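Nadetti Hand-Held Gripper Pair, Wired

Irnadgate Equipment > Grippers > Hand-held

Sold as a left and right pair with cables
Stock: 23 pairs, all from the reworked batch
Status: on sale again with a safety notice. Please read it before ordering.

Safety notice, 10/24/22

We pulled this product from sale in June after a customer reported that the left jaw kept closing once the trigger had been let go. Flunness, who build the Nadetti for us, told us it was a one-time fault caused by rough handling. We didn't think much of that answer. Carmela Marchetti in our returns department put 20 pairs from the shelf on the bench, none of them ever used, and got the same fault on 2 of them.

The cause is the cable. Where it enters the grip, the original clamp holds the outer jacket but lets the wires inside creep. Pull on the cable enough times while the wrist is turned and the trigger signal drops out. The controller should treat a lost signal as "stop." The old firmware treated it as "carry on with whatever you were doing," and if you were closing, it went on closing.

What was changed

New cable clamp that grips the inner sleeve as well as the jacket.

Firmware 131. A lost trigger signal now stops the motor and the jaw stays where it is. It does not open by itself, so anything held in it is still held.

The trigger wire has been rerouted inside the grip. Flunness say this makes the clamp fault "impossible." We would call it less likely, and we have asked them to take that word off their leaflet.

What was not changed

The force limit. It's set in software and it works well enough on soft goods, but there is no slip clutch behind it. We asked for one and were told it would make the grip too heavy. Maybe so. Until there is one, treat the jaw as something that can pinch you, and keep your free fingers out of it when the power is on.

The cable itself is also the same as before — thick, stiff and not fond of tight bends.

Who this suits

People who do two-handed work with cloth and other light items, at a table, standing still. If you want to walk about with these, buy something else. The brochure says "full freedom of movement," and with a cable on it that's a stretch.

Check before each session

1. Look at the cable where it goes into the grip. If any colored wire shows past the jacket, stop there and send the pair back.

2. Turn on the controller and read the version on the start screen. Anything lower than 131 should not be used, whatever the box says.

3. With the jaw empty, start closing it and let go halfway. It should stop at once. Do this on both hands, five times each, with the wrist straight and then with it turned as far as is comfortable.

4. Press on the pads with a thumb, power off. A pad that shifts under light pressure needs new screws.

5. Set the cable so it has slack with your arm at full reach. Reaching down into a basket or bin is the move that pulls hardest on the clamp, and all the faults we reproduced came from that kind of reach. 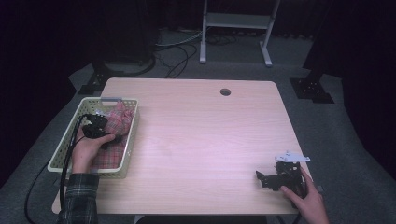
The left hand is down in the basket here, with its cable running off past the table edge.

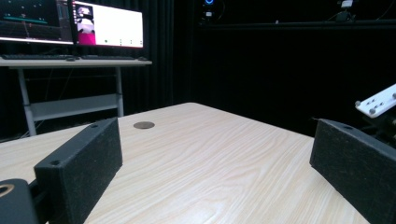
If the jaw does not stop

Let go of the trigger and hit the red switch on the controller. Don't pull the cable out to kill the power. On the old clamp that made the damage worse, and we haven't tested enough of the new ones to say it's fine. Leave the jaw as it is, write down what position your wrist was in, and send us both halves of the pair along with the controller.

Owners of older pairs

Pairs bought from us before the June withdrawal will be reworked free of charge. You don't need a receipt. Firmware alone is not enough — a few resellers are telling people it is, and they are wrong. The clamp has to be replaced too, and that means opening the grip, so please don't try it at home.

Returns go to Irnadgate, marked for Carmela Marchetti. Questions about the firmware go to Ka-ming Ko, who ran the stop tests and will send you the full results if you ask for them, including the ones that failed.

Also in this section

Yusuf bench controller, spare
Replacement pads, left and right
Cable, standard length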